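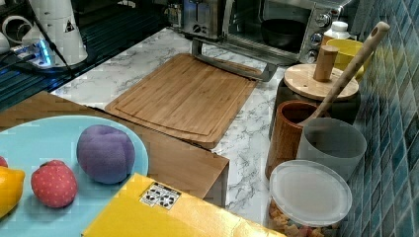
Plush fruit on the blue plate at our Clevero kitchen bench.

Clevero kitchen sessions: your questions answered
Last updated 30 April 2019

What is it you're collecting?
Examples, and lots of them! Each one is a recording of an everyday kitchen job done from start to finish, like moving a strawberry from the plate to the cutting board. We call each recording an episode. The learning system studies them and tries to work out what to do when it meets a similar job by itself. We have 626 episodes in the Jistton set at the moment, and we'd love plenty more.

Why soft fruit and not the real thing?
We get asked this on every visit (usually by the kids, who are quite right to wonder). Real plums bruise, and a bruised plum handles differently from a fresh one, so the recordings drift over an afternoon. Plush ones also forgive a clumsy first squeeze.

Do I need any experience?
None at all. You'll have 65 minutes with us, and the first part is only practice, so please take your time and have a play with the controls. Most people feel quite at home after 3 or 4 goes. 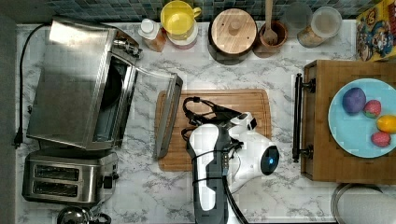
The gripper over the cutting board, with the toaster oven door open.

Should I tidy the bench first?
Please don't! It's a kind thought, but a system that has only ever seen a bare bench gets muddled by a mug or a cereal box. We like the canisters, spoons and jars left out, and we shift things about between sessions so the colours and shapes behind the job keep changing.

What if I drop something?
Carry on and pick it up again if you can reach it. We label those episodes as recoveries and they're very welcome. If the fruit has gone off the bench, stop the recording and let your session host know.

Can I see what the system has learnt?
Yes, we're running an open afternoon in May at the Guselari building, and you're welcome to bring the family along.

How do I book?
Pop in to the Yokoyama front desk or fill in the form on our bookings page. You can do up to 2 sessions a day, with a proper break and a cuppa in between.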